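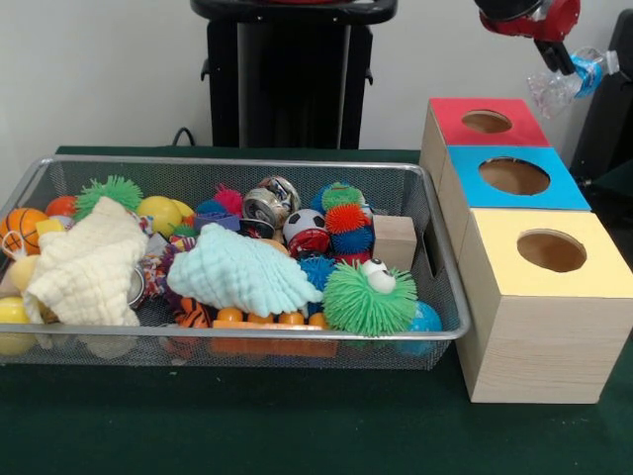 4. Setting up the Kinnear Studio for an evening performance

This section covers the change from rehearsal layout to full audience layout at the Irnberg theatre. It applies to the seating bank installed in 2023. For the main house, see section 6.

Before you start

Check the booking sheet for the layout code. Layout B seats 400 and keeps the front crossway open. Layout C uses the full floor and both side blocks, and may only be used when the stage riser is stored. Do not mix parts of the two layouts.

4.1 Seating bank

1. Clear the floor as far as the yellow line. Lift any cable covers and stack them in the dock.
2. Turn the key on the wall panel to BANK. The green lamp lights.
3. Hold down the OUT button until the bank stops by itself. Releasing the button early stops the bank where it is; press again to carry on.
4. Raise the seat rows by hand, starting from the back.
5. Fit the side rails and push each pin fully home.
6. Turn the key to OFF and return it to the stage door.

CAUTION: One person must stand at the front corner of the bank for the whole of step 3, in sight of the person at the panel.

Note: Row G is slow to lock. Push down on the end seat until the catch clicks - do not kick the frame.

4.2 House lights and show relay

1. Switch on the dimmer rack and wait for the fan to settle.
2. On the Nurine desk, load memory 7 (house open).
3. Walk the aisles and check every step light. Write any failed lamp in the fault book by seat number.
4. Set the foyer relay to channel 2 and ask front of house to confirm the sound level.

Note: Memory 7 is locked. If the desk asks for a code, the wrong show file is loaded. Close it without saving and open the file named GUSARI HOUSE.

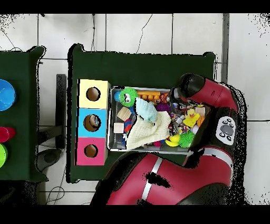 Theerawat Nakpan
Technical Manager

4.3 Handover to front of house

1. Walk the floor with the duty manager. Both sign the layout sheet.
2. Open the fire curtain, then lower and raise it once in view of the duty manager.
3. Check that both rear exits open with one push and close by themselves.
4. Give clearance by radio. Doors must stay shut until front of house has repeated the message back.

CAUTION: Once clearance is given, no seat, rail or row marker may be moved. If a change is needed, withdraw clearance and repeat from step 1.

If the bank stops part of the way out and will not restart, turn the key to OFF, wait around a minute and try once more. If it stops again, leave it in place and ring extension 555.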